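Booth Tables, Before and After
Lykkegaard gallery, posted April 9, 2024

Resau sent over a press release saying its new booths would "change how people share a table." I have eaten at plenty of tables and shared most of them, so I went to Lykkegaard to see what 25 new booths look like once customers have had them for a while. My doubts about the lime green were on record back in July. They stand.

Nanna Hafstein, who picked the upholstery, told me the color calms people down. I asked calmer than what and didn't get an answer I could print.
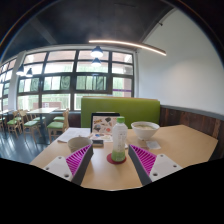 The pale tabletops were sold to the owners as "self-organizing," a phrase I'd like to see tested at lunch on a Saturday. A table holds what people put on it. Papers spread, cups get parked wherever there's a gap, and a red coaster helps exactly one bottle. I do like the dark wood paneling, which looks as if it belongs to an older and more sensible restaurant.

Then there's the curved light. Ward Dijkstra says it makes the ceiling feel higher. The ceiling is dark, and I felt no such thing, though I could read the menu without squinting, and that's more than I can say for the Skistside branch.

Sesatby gets the same booths next, 150 of them. I've asked for a chair.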